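The Pause at Clodton

Twelve minutes to curtain and no trousers.

Not lost, exactly. In Clallcombe. On the hook behind the door of the hall where he'd done them last night, to a crowd of 13 and a dog. The breakaway trousers. Without them the whole second half was a man talking about a ladder.

Engelbert Riedl sat on an upturned crate and ate a cold sausage roll and thought about the ladder.

"You could just do it in jeans," said Issahaku, from the lighting desk.

"Jeans don't fall down."

"Mine do."

Nothing for it. He went through the costume basket. A cape. A nun. One wellington, left. He'd been touring this act since before the kid on the door was born, 2700 shows if you counted the cruise, and never once gone on without the trousers. Forty seconds of setup, then the belt, then the look. The look was the thing. He held the look longer than anybody in the country. Somebody at a festival had timed it once and written it down on a serviette and he still had the serviette.

Ten minutes.

He rang Avov, who drove the van. Avov was at the servo getting a pie. Could he get to Clallcombe and back? Avov laughed for a while. Then the line went dead, either the hills or the pie.

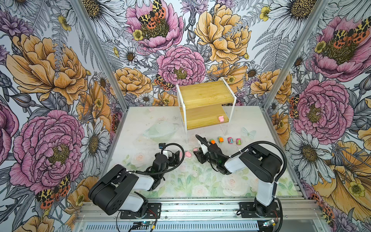

Shengli Xiong told him, through the dressing room door, that the trousers had never been funny anyway. It was the wait before. She'd watched it from the wings all the way up the coast and people were gone well before the belt went, some of them crying, and by the time the trousers hit the floor half of them had their eyes shut and missed it.

"That's a terrible thing to say to someone," said Engelbert.

She said it was meant nicely. Also it was seven minutes.

He stood up. Sat down. Crumbs everywhere. What did she mean, the wait. The wait was for the trousers. You can't have a wait for nothing, you'd be a bloke standing there. He tried it in the mirror. Hand on buckle. Chin up a bit. The left eyebrow thinking about it.

Nothing happened, and he kept it not happening.

Outside the door Shengli snorted, and she couldn't even see him.

"Were you laughing at me?"

She said she was laughing at how quiet it had gone.

Two minutes. House lights. 125 seats and most of them with coats on, the heating being what it was in Clodton in June. He walked out in his own grey trousers, his funeral ones, with a good strong belt his brother had given him. Did the ladder. Did the bit with the bucket, dropped the bucket early, got away with it. Then he came down to the front and put his hand on the buckle.

And waited.

A cough. Somebody's lolly wrapper, very slow. He could feel teh front row leaning. A woman in the third row went first, a sort of hiccup, then her husband, who was laughing at her, then the row behind who couldn't have said what at. He raised the eyebrow. He had never in his life held it this long, he was sweating into his collar, there was no end to it, there was nothing at the end of it.

Up the back the door banged. Avov, with the pie, and over his arm the nun's habit, which he'd found in the van and thought might help.

Engelbert looked at Avov. Avov looked at the stage, and then behind him, to see who they were all laughing at.

"Sorry," Avov called out. "Carry on mate."

He took his hand off the buckle and the place went up.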